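Chapter 4
Windows and Spectral Leakage

In the previous chapter we computed the spectrum of a signal which fitted exactly into our block of samples. The result was very clean: one line for each sine wave, and zeros in all other places. If you have tried the same program on a recording of your own, you probably got something much less clean. A single whistled note gives a wide hill, and the hill has long skirts on both sides. In this chapter we study where these skirts come from and how we can make them smaller.

After this chapter you should be able to explain leakage to another student, choose a window for a given task, and correct the amplitude of a spectrum after the window was applied. You will need the programs from Chapter 3 and a way to plot a curve. Complex numbers are used only in Section 4.5.

4.1 A block has two ends

The discrete Fourier transform receives a finite number of samples. It knows nothing about what the signal did before the first sample or after the last one. The mathematics behaves as if the block were repeated without end in both directions, the last sample of one copy followed directly by the first sample of the next copy.

Suppose that the block contains a whole number of periods. Then the copies join smoothly, and the repeated signal is the same sine wave we started with. Now suppose that the block contains ten periods and a half. At every joint the wave breaks off in the middle of its movement and starts again from another place. The slope jumps, and often the value jumps too. A jump cannot be built from one sine wave. Many are needed, with frequencies spread over the whole range, and this is what we see as leakage.

Students sometimes believe that leakage is an error of the computer, or that it comes from rounding. Please do the following small test. Take a sampling rate of 200 samples per second and a block of 200 samples, so that the lines of the spectrum are exactly 1 Hz apart. Put in a sine wave of 20 Hz, and you obtain one line. Change the frequency to 20.5 Hz, and nearly all lines become different from zero. The rounding is the same in both cases.

4.2 Signals which are not sound

Most of our examples are audio, and the reader may get the impression that windows belong to audio only. The same steps are used for vibration of machines, for brightness along one row of an image, and for the position of a moving part. What is needed is a list of numbers taken at equal distances in time or in space.

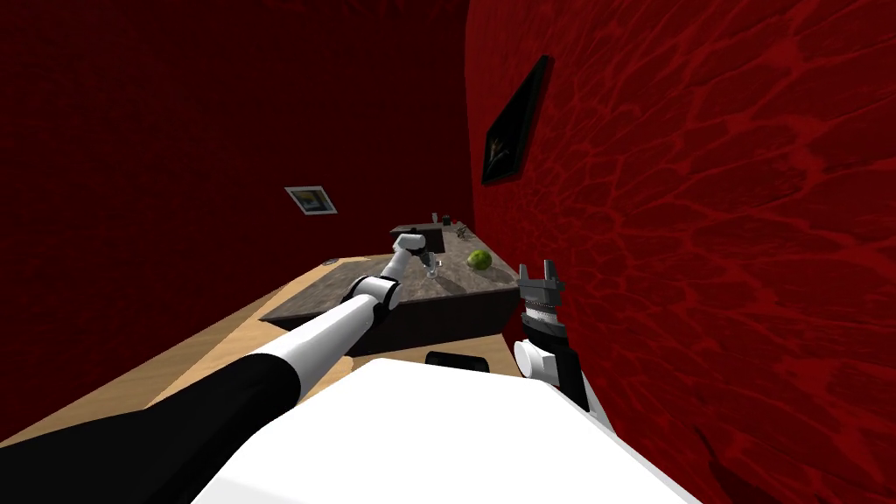
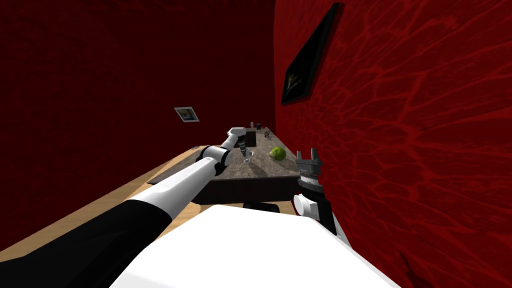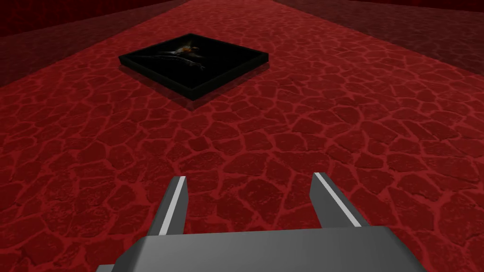
For an image row the word "frequency" means how many times the brightness goes up and down per pixel, and the two ends of the row play the role of the two ends of the sound block. If the left end is bright and the right end is dark, the repeated row has a strong jump. In a two-dimensional spectrum such jumps appear as a bright cross through the center. You may remember the cross from the exercises of Chapter 2, where I asked you to ignore it for the moment. It is leakage, and a window in both directions makes it much weaker.

4.3 The idea of a window

If the trouble comes from the ends, we can try to make the ends quiet. We multiply the block by a curve which is large in the middle and goes down toward zero at both sides. This curve is called a window. After the multiplication the first and the last samples are close to zero, so they fit together whatever the signal was doing.

We pay for this. The samples near the ends are almost lost, and the useful part of the block becomes shorter. A shorter block means poorer frequency resolution, therefore the peak in the middle becomes wider. Every window is a compromise between two things:

the width of the main peak, which decides if two close tones can be separated;
the height of the side lobes, which decides if a weak tone can be seen beside a strong one.

Using no window at all is also a choice. It is the same as multiplying by a rectangle, and for this reason it is called the rectangular window. It has the narrowest peak of the windows in this chapter, and the highest side lobes.

4.4 A worked case: the pump at Medden

The following case was given to me by Maj-Britt Halvorsen, who measured it during her practical semester. In the pumping station at Medden there were two pumps in the same hall, one made by Boström and one made by Gotivard. The staff heard a slow beating in the sound, stronger in September when both pumps ran together on Saturday mornings. The question was whether the two machines ran at slightly different speeds.

She fixed a sensor to the floor between them and recorded blocks of one second. With the rectangular window she found a strong peak near 90 Hz and a skirt falling slowly on the right side. At 176 Hz there was a very small rise, but it was lying on the skirt and could easily be taken for noise. With a Hann window the skirt went down, and the rise at 176 Hz became a clear peak of its own.

However, the beating itself was not visible in any of these spectra. The two speeds were closer together than one line of the spectrum, and the Hann window had made the main peak even wider. No window can repair this. She had to record longer – in the end she used a block of 300 seconds – and then the peak near 90 Hz separated into two.

Please notice the order of the decisions. First we choose the length of the block from the resolution we need. Only after this do we choose the window. Many reports which I have read do it in the opposite order, and the author then tries one window after another without any improvement.

The recordings are stored in the course folder under the name Wollel, both the short blocks and the long one. We will load them in Section 4.6.

4.5 The Hann window in formulas

Let N be the number of samples in the block and n the index, running from 0 to N – 1. The Hann window in its periodic form is

w(n) = 0.5 – 0.5 cos(2πn / N)

At n = 0 the value is zero, and in the middle of the block, when N is even, the value is one. The average of all values is 0.5. A sine wave with its frequency exactly on a line will therefore appear with half of its original amplitude, and we must multiply the spectrum by two if we want to read the amplitude from the plot.

It is useful to write the cosine as a sum of two complex exponentials:

w(n) = 0.5 – 0.25 exp(j2πn / N) – 0.25 exp(–j2πn / N)

Each exponential moves the spectrum by exactly one line, one to the right and one to the left.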